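Home | Questions | Tags | Help
Print | E-mail this page

Gripper drops the brick after 20 minutes of work

Asked by Fermín Barrientos

Hello all. My Narkell gripper takes toy bricks from the table and puts them in a box. In the morning it holds well. After 20 minutes it begins to drop them, always on the way up. I set the force from 4 to 12 and there is no change. The log shows no fault.
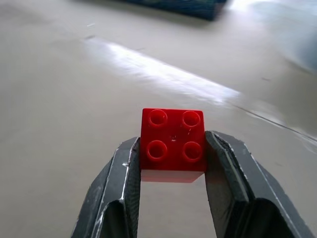 Red brick in the grip, worn edges on both fingers.

The gripper has made 3,000 cycles since April. Must I change the fingers?

Ermelinda Lobo
I would change them, yes. The coating is scratched at the rim and I think the pads are also tired. But first please check the finger screws when the motor is warm. Mine became loose and it was the same problem. Power off before you put your hand there.

Canel
try more force

Frade
He did already.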